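Eldale Household Words, readme

Spoken names for things around the house, 1,642 clips, 884 of them transcribed so far. Recorded in Hasham by Yiğit Ertürk. Transcripts are plain text, one per clip, same file name.

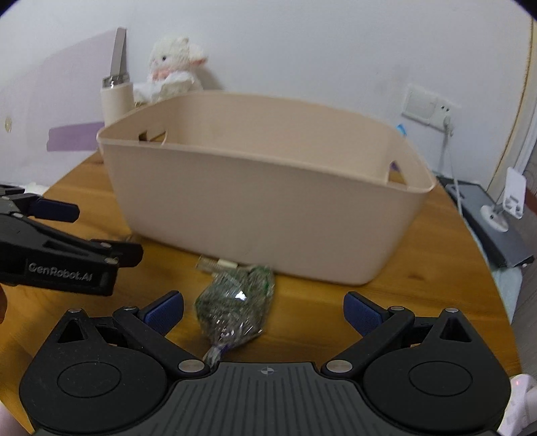
Spelling follows the Ortner word list — colour, grey, mould. Where speakers disagree we keep both words. Something like the beige plastic one with the handle slots got basket, tub and bin, all three are in. Dont merge them.

Known gaps: garden words, anything from the shed. Clips under 50 are quiet, turn them up.

Fixes to Hadi Nseir, next relase February.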